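La placa que cabe en un cajón

Las cocinas portátiles de inducción prometen liberar la encimera. Después de un mes con ellas, lo que ocupan sigue siendo una pregunta abierta.

En el piso donde vivo la cocina mide lo que mide un ascensor generoso, y cada pocos meses alguien me recomienda comprar algo para que parezca más grande. Primero fueron los carritos con ruedas. Luego las barras imantadas, las cajas apilables, las tapas de silicona que se pliegan. Ahora toca la placa de inducción portátil, redonda a ser posible, en un color de helado a ser posible, y con un folleto en el que una pareja desayuna junto a una ventana enorme.

El argumento de venta es sencillo. Uno arranca la vitrocerámica de cuatro fuegos, pone un tablero continuo en su lugar y saca la placa solo cuando va a cocinar. El resto del día hay mesa para trabajar, doblar ropa o no hacer nada. La tienda Tindedby, que vende este tipo de cosas en la planta de abajo y muebles en la de arriba, lo llama «cocina que se recoge». La frase está en un cartel junto a la caja. Pregunté a la dependienta dónde recogía ella la suya y me dijo que no la recogía.

Durante marzo usé dos modelos en casa, el Givico y el Rallis, con la vitro desconectada y cubierta por una tabla. El Givico es cuadrado y feo y se calienta deprisa. El Rallis es redondo y bonito y su ventilador suena como un secador en la habitación de al lado. Con los dos hice lo que hago siempre: lentejas, arroz, tortilla, café en una cafetera que resultó no servir porque es de aluminio. Nadie en la tienda me preguntó por la cafetera, y sospecho que es el detalle que más devoluciones provoca.

Lo de la mesa despejada merece un párrafo aparte. La placa es pequeña, sí. Pero necesita un enchufe cerca, aire por debajo y por los lados, y un sitio donde dejar la tapa de la olla, la cuchara sucia y el plato al que va a ir todo. En la práctica cocinaba en un rincón del tablero y comía en el otro. Al terminar había que esperar a que el vidrio se enfriase antes de guardarla, y cuando se había enfriado yo ya estaba en otra cosa. El Givico pasó en su cajón exactamente las noches en que cené fuera.

Está también el asunto del cable. Suele ser corto, y los fabricantes desaconsejan los alargadores. El enchufe de mi encimera queda detrás del escurridor, de modo que la placa portátil acabó instalada siempre en el mismo punto, a un palmo de donde estaba la vitro. Portátil, lo era tanto como una lavadora.

Y el precio. El Rallis cuesta 200 euros, y con la olla y la sartén que tuve que comprar la cuenta subió a 413. Con ese dinero no se reforma una cocina, de acuerdo, pero se compran muchas comidas hechas en los fuegos que ya había. La defensa habitual es el consumo: la inducción gasta menos que la vitro convencional. Lo creo, pero en un mes de una persona sola que cocina una vez al día no supe encontrarlo en el recibo.

Dicho esto, entiendo el atractivo. Hay objetos que uno quiere dejar a la vista, y alguien en el gremio se ha dado cuenta de que los aparatos de cocina llevaban décadas pidiendo perdón por existir, en blanco o en acero. El color es lo que se vende. Una placa verde menta con un anillo de puntitos rosas, blancos y azules sobre el vidrio negro no cocina mejor un huevo, pero sobre un tablero gris mate ribeteado de madera clara entra por los ojos, y en una casa pequeña se pasa mucho más tiempo mirando la cocina que usándola.

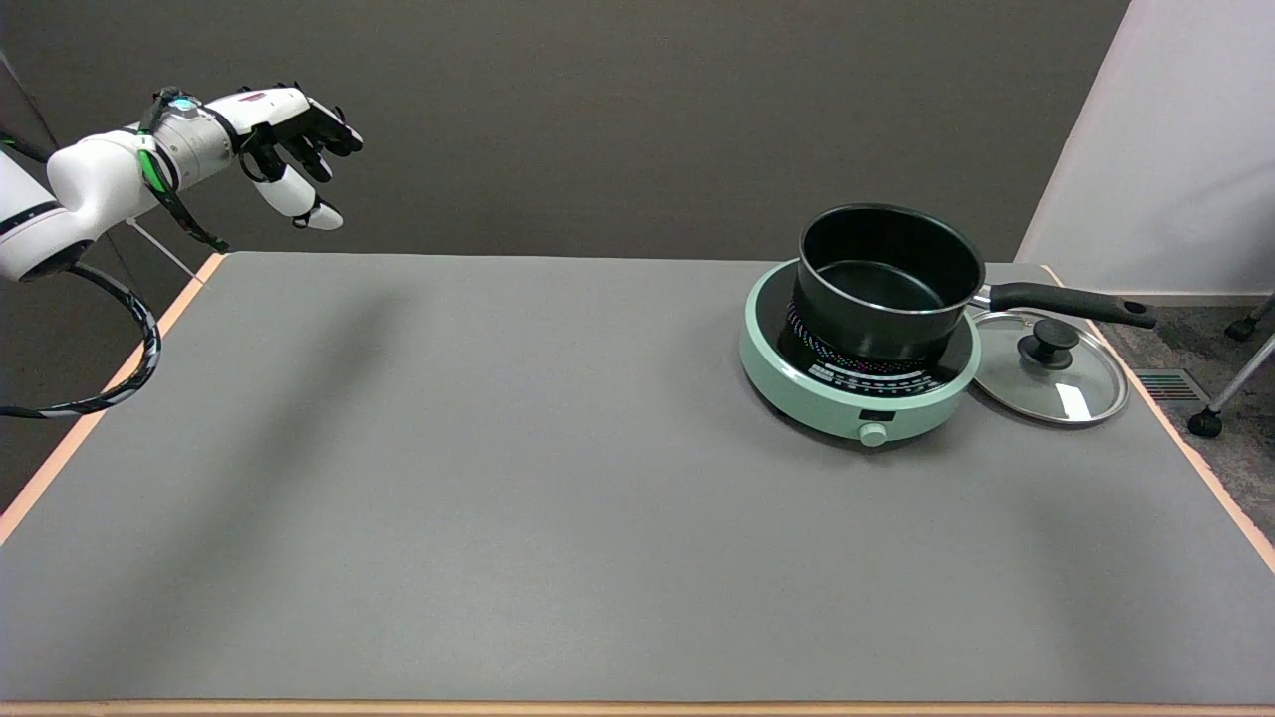

Gorazd Stojanovska no comparte mis reparos. Según él, el error está en tratar la placa como sustituta cuando es un refuerzo, y en su casa la saca los miércoles para el caldo, que tarda horas, y así deja libres los demás fuegos. Añade que la mía se quedaba fuera por pereza y que de eso no tiene la culpa el aparato.

Puede ser. Le concedo lo del caldo, que es un buen uso, aunque exige conservar la cocina de siempre y sumar un trasto. Es justo lo contrario de lo que dice el cartel junto a la caja.

Si aun así le tienta, haga antes una prueba barata. Ponga un libro grande en el lugar donde iría la placa, déjelo allí una semana y guárdelo cada noche en el armario que le haya asignado. Pase un imán por el fondo de sus ollas. Mida el cable en la tienda, con la mano si no hay otra cosa. En Hinby, la tienda de segunda mano de mi barrio, había dos placas en el estante la última vez que pasé, las dos en su caja.

Yo he vuelto a la vitro. El Givico se lo quedó mi hermana para el pueblo y el Rallis sigue encima de la tabla, desenchufado, con el frutero al lado.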